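Flirklow Hand-Held Gripper - Operator Guide
Section 4: Working safely in a shared room

Read this section before the first recording of a shift. It covers the room, the people in it and the way the gripper is carried. Charging and calibration are in Section 6.

4.1 Before you start

1. Walk the route you will use between the shelves and the work area. Pick up cables, bags and anything else a foot could catch.
2. Keep kettles, cups and other props that stand on the floor out of the walking route. Put them back in the same spot after each take.
3. Check that the square marker on the gripper housing is clean and flat. Wipe it with a dry cloth. Do not use solvent.
4. Open and close the fingers fully 2 times. Stop if you feel grit or hear scraping.
5. Put on the head-mounted unit and tighten the strap until it stays put when you look down.
6. Tell the people nearby that you are about to record.

NOTE: A face mask may be worn with the head-mounted unit. Fit the mask first, then the strap.

4.2 People in the work area

Most sites run the gripper in a room where other people are sitting, walking through or waiting their turn. This is allowed as long as the operator keeps the clearances below and everyone in the room has signed the site notice.

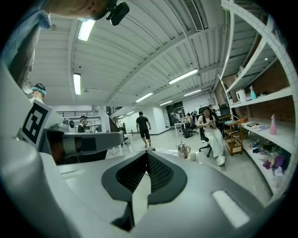 Figure 4-1. Gripper in use in a shared room, with shelving to the right and other people present.

Keep at least 300 mm between the fingertips and any person. If someone steps inside that distance, hold still, let the fingers open and wait. Do not try to steer around them. The same goes for chairs on wheels, which can roll back without warning.

Two operators may work in one room if their routes do not cross. Agree on the routes out loud before either of you starts.

CAUTION: Never pass the gripper to another person while it is switched on. Set it down, switch it off, and let them pick it up.

CAUTION: Do not carry the gripper up or down stairs with the head-mounted unit on. It narrows your side view.

4.3 Handling objects

1. Use empty vessels only. A kettle used as a prop must be unplugged and cold.
2. Lift spray bottles by the body and stay clear of the trigger.
3. Take fabric from the top of a pile. If it snags, open the fingers and free it by hand with the power off.
4. Keep the mesh vent uncovered - cloth resting on it will trip the heat cutoff in almost 4 minutes.

4.4 Ending a take

Set the gripper on its stand, switch it off, then remove the head-mounted unit. Write any contact with a person in the site log, even if no one was hurt. At the Montecinos site, logs go to Adjoa Adjei; at Ziseck, to Nabil Najjar. All other sites use the form in Appendix B.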